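**tane_stubbs** · 26 de agosto
Yo lo tengo claro: antes de recoger basura del suelo, las dos pinzas abiertas y quietas. En Costigan lo pusimos por norma en abril y tan contentos.

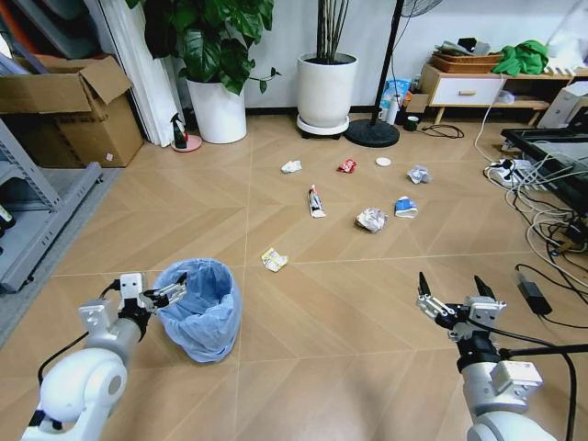
Y los cables, fuera de la zona de trabajo - eso no lo negocio.

**kylie_t**
Lo de los cables, sí. Lo de parar las dos me parece pasarse, ¡con 647 recogidas se te va la tarde!

**tane_stubbs**
Pues se me va. ¿Tú paras solo la que agarra?

**kylie_t**
Solo esa, y a 12 cm del cubo.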